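From: Refilwe Ngcobo
To: Trildale hand-tracking list
Subject: Re: Trevenstead glove kit, worth it for a small lab?

Narendra Chaturvedi wrote:
> Has anyone bought the Trenevstead glove kit since the February price
> drop? We'd use it to record household tasks for our arm in Stondport.
> I'm worried about the cable, and about setup time. Fiorella says the
> older version took her a whole morning to calibrate.

Hi Narendra,

We've had ours for a month and I'm really enjoying it! It was $680 with the tags and the power hub, and the first calibration took me 25 minutes, most of that spent hunting for the right page in the manual. Now it's down to 12 (I make tea partway through).

The finger data is lovely. Small curls come through cleanly, even when I'm barely squeezing something, and the tags give a steady wrist position as long as you don't turn your palm up to the camera. Gaetano wrote a little script that flags the gaps, and I'm happy to share it.

As for the cable — yes, it's a cable, and you do notice it for the first while. Route it along the side of the table and it mostly behaves. My one real grumble is the sizing. The medium is snug on me and Lucrezia can't get it past her knuckles, so ask for the large if you're at all unsure. We've recorded about 200 clips so far, mostly bottles and cloths, and the colour of the tablecloth hasn't bothered the tracking at all.
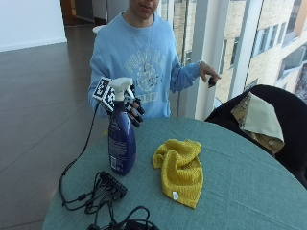
Does the kit come with a left glove as well? They're sold one at a time, so you'd have to order the left separately.

Write to me off-list if you'd like a few sample recordings before you spend the money.

Cheers,
Refilwe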